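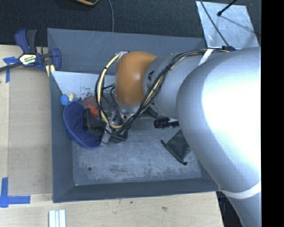 A blue basket shares a gray bin with a light-blue fuzzy ball and other small items.

TESTPORT, 2025-04-05 - The small-things swap is coming back to Quiambao Hall this June, and if you have a drawer at home full of little balls, baskets, blocks and bits of games that somebody outgrew years ago, Sun-ja Sun would dearly love to hear from you.

Sun started the swap last spring after she cleared out her daughter's old bedroom and found she could give away the bed and the bookcase in an afternoon but had no idea what to do with all the little stuff. The thrift store on Vullier Street was happy to take clothes and dishes. A shoebox of odd toys was another matter, and she carried it around in the back of her car for weeks before she asked the hall for a Saturday morning.

"I thought I'd get my neighbors and maybe my sister," she said. "Then the line went out past the bike rack, and my sister didn't even come!"

That first morning drew 118 people, and by lunchtime most of what had been laid out had gone home with someone new. Habibur Akanda of Testport came looking for building blocks for his twin boys and left with a jigsaw puzzle, two beanbags and a toy cash register that he says has been ringing in his kitchen ever since.

The way it works hasn't changed much. Things are sorted into open bins by size more than by kind, so a ball may well end up next to a basket or a piece of a play kitchen, and Sun says that is how people like it. Children in particular seem to enjoy reaching in and seeing what comes up. Last year she did try putting everything in proper categories for the first hour, with printed signs and all, and the bins were thoroughly mixed again before the coffee was ready.

There will be 41 bins this time, up from 20 last year, and the hall has agreed to open its side room so that families with strollers have somewhere to turn around. Admission is free. You don't have to bring anything to take something home, though a bag of your own will help, as the hall ran out of paper ones early last time.

Jae-in Ham, who runs the hall's front desk, will be accepting drop-offs on weekday afternoons until 5 p.m. through the end of May. Please wipe things down before bringing them in and tape sets of small pieces together. Stuffed animals are welcome if they have been washed. Anything with a cord or a battery will have to stay home this year, and so will car seats and helmets.

Sun is also hoping to reunite one family with a hand-knitted rabbit that was left on the windowsill at the last swap, wearing a green vest. It has been living at the front desk and can be picked up there any time the hall is open.

The June date will be posted on the hall's front door and in its newsletter once the summer class schedule is settled.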